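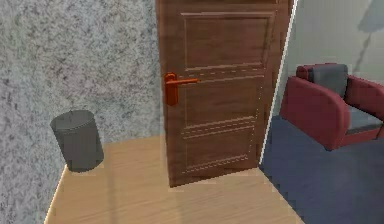
Torque is the turning effect of a force, and it depends on how hard you push and how far from the pivot you push. The distance that counts is measured from the pivot to the line of the force, at a right angle to that line. Double the distance and the same push gives twice the torque. A lever-style door handle uses this: your hand goes toward the free end of the lever, well away from the spindle. A paneled door standing partly open can be treated the same way, with the hinge line as the pivot.

Units are newton-meters. Write them out in full on the Thursday quiz. Counterclockwise is positive in this course. The Huncombe text uses the opposite sign, so check before you copy an answer from the back.
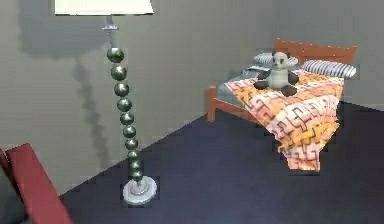 For a body at rest, two conditions must hold. The forces add to zero, and the torques about any point add to zero. Pick a pivot that removes an unknown. In problem 27 that is the left support.

Weight acts at the center of mass. If a vertical line through that point falls outside the base, the body tips.

Read the Maihi chapter on balance before lab. Lab partners: see Jairo Cusi for changes.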